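June 13, 2022
Author visits notebook, Flerkside workshop

Read through the draft of the visit kit again over the weekend. I still don't believe half of it. The kit says a visit to a library or book club "reliably leads to lasting readers." Reliably according to whom? We have the sign-up sheets from last spring and that's all we have. A person who writes down an email address because there is a pen on the table is not a reader yet.

Figures as they stand, so I stop looking them up: 20 visits booked, 17 went ahead. Three dropped, two by the venue and one by the author. The kit rounds this to "all." Changed it back.

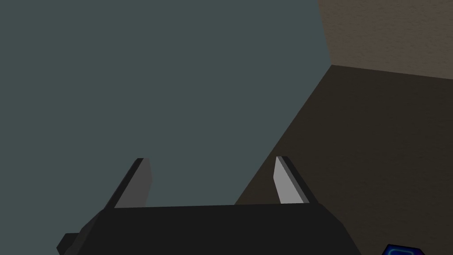
Talk length. Hannelore wants 40 minutes of reading and then questions. I argued for less reading, lost, and wrote down that I lost. My trouble with it is that her evidence comes from people who stayed to the end. Anyone who slipped out during chapter two didn't fill in a card. If we want to know, somebody has to sit at the back and note when chairs empty. I'll do it at the next one if nobody else wants to.

She did have a fair point about the colony chapters, which don't make sense in small pieces. You need the grandmother's letter before the market section or the ending falls flat. Maybe the fix is a different chapter. Try the ferry one? It stands alone and has jokes in it. 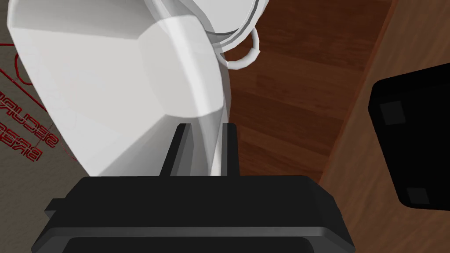

Gisler sent back the discussion questions for the school edition. Too many of them start with "How did it make you feel when." Crossed out most. The kids I've met will answer that with "sad" and look at the clock. The ones worth keeping ask about a choice somebody makes: why does the uncle sell the boat, who knew about it, would the aunt have stopped him. Sent those back with a note that was ruder than it needed to be. Should apologize.

Also from Gisler: a claim that students who meet an author go on to read more. I asked for the source and got a link to a blog post, which linked to another blog post. Left it out of the kit. Happy to put it back if a real study shows up.
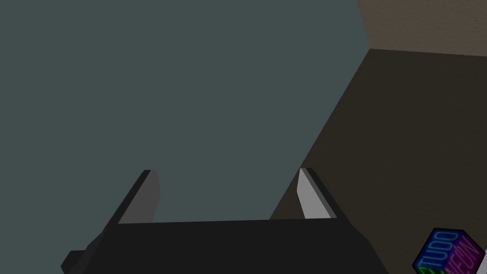
Book tables. Kimine says signed copies sell better if the author signs ahead of time and we put a sticker on. Could be. Their numbers mix signed and unsigned in the same column, so I can't tell, and when I asked them to split it they said the till doesn't do that. Plan: at the next 6 visits, keep two stacks and a paper tally. Same book, same price, same table. No moving the stacks halfway through (looking at myself here).

Doteck's booking form is still losing the field for "what is your group interested in." Second time I've reported it. The answer came through blank on the last few requests, so Hannelore turned up at the veterans' lunch with her gardening essays. She says it went fine. She says everything went fine, so I've stopped using that as data. 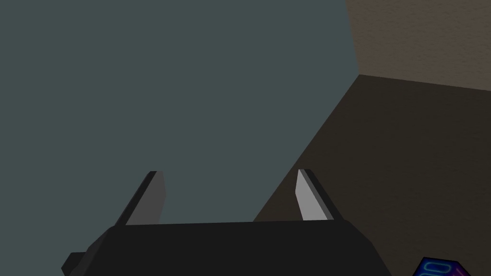

Travel. The kit offers visits "anywhere in the country." It shouldn't. We can't pay for a flight out of a small library's fee, and the last time we promised it we ended up asking the author to cover her own motel. Rewrote it as "ask us, and tell us what you can cover." Hannelore thinks this sounds stingy. It is stingy. Leaving it in until someone shows me where the money comes from.

To do before August:
Back-of-room notes at one visit, chairs and times
Paper tally for the two stacks
Ferry chapter, read it aloud with a watch
Apologize to Gisler
Doteck form, third report, this time with a screenshot
Take "reliably" out of the kit, and "beloved" as well while I'm in there

Open question, no answer yet: if the sign-up sheet isn't a measure of anything, what is? Library holds on the book in the month after a visit would be closer. One librarian said she could pull that for us. Need to ask for the month before too, or we'll just be counting a popular title and patting ourselves on the back.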